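Two-arm simulation cell, Leka worktop task: inspection checklist after joint limit fault

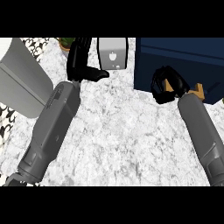 Left hand near the silver appliance, right hand closed on the wooden piece at the cabinet edge. Simulated view.

Site: Golville
Inspector: Azra Dumitrescu
Controller and logs: Živko Ristić
Reason for inspection: right arm failed to hold position on a stop command, December
Status: restricted, simulation only

1. Stop command
1.1 Stop reaches both arm controllers: FAIL
Left arm stopped on the first command. Right arm went on closing its hand for 481 ms. The message was queued behind a grip update and was not given priority.
1.2 Stop is recorded in the log: PASS
1.3 Arms stay disabled until reset by hand: PASS
Tested with the reset held down as well. No restart.

2. Joint limits
2.1 Limits in the model match the limits on the physical arms: FAIL
Right wrist limit was taken from an older file. The left arm uses the current one. Ristić to replace the file and lock it against editing.
2.2 Warning given before a limit is reached: PASS
2.3 Motion refused beyond a limit: PASS WITH COMMENT
Refused on the left. On the right it was refused only at the old value, so this pass does not carry over to hardware.

3. Contact and grip
3.1 Grip force cap active on both hands: PASS
3.2 Contact with the cabinet reported: FAIL
The collision shape of the cabinet is smaller than the drawn shape along the front edge. Fingers can enter the drawn surface before contact is reported. Log line 2,385 is the first case.
3.3 Contact with the worktop reported: PASS
3.4 Object released on loss of signal: NOT TESTED
Doaa Benjelloun has asked for "hold" as the default in place of "release". No decision yet. Do not test until the setting is agreed.

4. Clearance
4.1 Minimum distance between forearms kept: PASS
4.2 Minimum distance from hand to fixed objects kept: PASS WITH COMMENT
The left thumb is allowed very near the base of the appliance in this task. The plant pot is not in the list of fixed objects and must be added.

5. Logs
5.1 Full log saved: PASS
2,758 lines, no gaps.
5.2 Clocks agree between arms: PASS

Actions
Raise priority of the stop message. Ristić.
Replace right wrist limit file. Ristić.
Rebuild cabinet collision shape from the drawn model. Edivaldo Falcão.
Add plant pot to fixed objects. Falcão.
Repeat items 1.1, 2.1, 2.3 and 3.2 after the changes. Dumitrescu.

No transfer to the physical arms at Rirnudwood until the four repeated items are passed and signed by Zorica Vidmar.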